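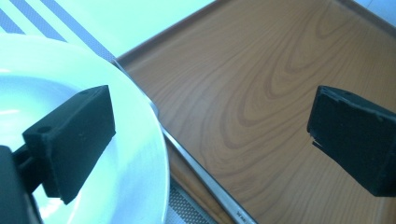
Customers are sick of paying for new windows when the old frames are fine, one remodeler told us in January, and could somebody please make a storm panel that fits a crooked opening.

Baster has one. FOR IMMEDIATE RELEASE, 16 March 2018.

Baster today announces Winex, an interior storm panel for older homes. Goes on the room side of the existing window. No siding work, no lead paint mess on the outside trim, no dumpster in the driveway. Orders open now to contractors, homeowner sales to follow later in the spring.

The problem is well known to anybody who works on old houses. Single-pane sash, wavy glass, pulley holes leaking air all winter. Owner gets a quote for full replacement and puts the phone down. Or goes ahead, loses the original sash, and has new trim to paint in every room. Plastic film is the other choice and it comes down with the first cat.

Winex is a clear acrylic panel in a slim frame with a soft compression gasket all the way around. The gasket is what takes up the difference when an opening is out of square – and they are all out of square. Measure both diagonals, send us the numbers, we cut to suit. Press in by hand. No screws into the casing, no track, no adhesive.
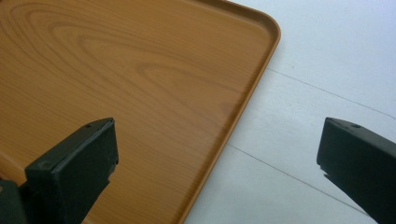 Serving tray in a wood-grain finish.

What contractors get:

Panels cut to order in 37 stock widths, custom widths on request.
Frame in white, brown or almond. Paintable, use a bonding primer first.
Shipping in flat cartons, 2 panels to a carton, corner blocks included. Please keep the corner blocks until the job is signed off, we need them for any return.
Measuring sheet and a folding template for arched tops.

Pulls out for cleaning or for summer. Store upright, out of direct sun, not leaning on a furnace. Bedroom windows used as an exit must stay easy to open, so those get a pull tab at each lower corner. Check with your local building department before ordering for any sleeping room, rules vary from town to town and we can not check them all for you.

Most openings need no prep beyond a vacuum and a damp cloth. Old paint drips on the stop will keep the gasket from seating. Scrape them flat. For hardened drips a Dremel with a sanding drum does it, but test for lead first and do not sand if its there. Sash locks that stick out into the room more than the panel depth have to be swapped for low-profile ones. We do not supply the locks.

Winex was tried out over the winter in some 50 rooms, mostly bedrooms and front parlors in prewar houses. Feedback from those jobs changed the product. The gasket got softer, the first version was a fight to push in on humid days. The almond color was added. The pull tab got longer after complaints about fingernails. 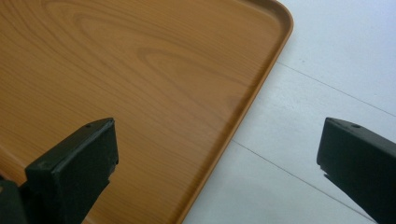
Tray with wood-grain surface and a low raised lip.

Where to buy: Kong will handle distribution to the trade, counter pickup and jobsite delivery both. Sample kits are at the Kong counters now, with a short panel, a gasket strip and the color chips. Kits are free to licensed contractors, one per company. Lead time on cut panels is 2 weeks from approved measurements. Rush orders not availble at launch.

Warranty covers the frame and gasket against shrinking and cracking. Scratches to the acrylic are not covered. Use a soft cloth and mild soap, no ammonia cleaners, no paper towels.

About Baster
Baster makes weatherization products for existing homes, including door sweeps, attic hatch covers and now interior storm panels. Sold through building supply dealers.

Media and trade contact: Baster press office. Product photos, cut sheets and the measuring form on request. Dealers wanting to stock Winex should ask for the trade desk.

###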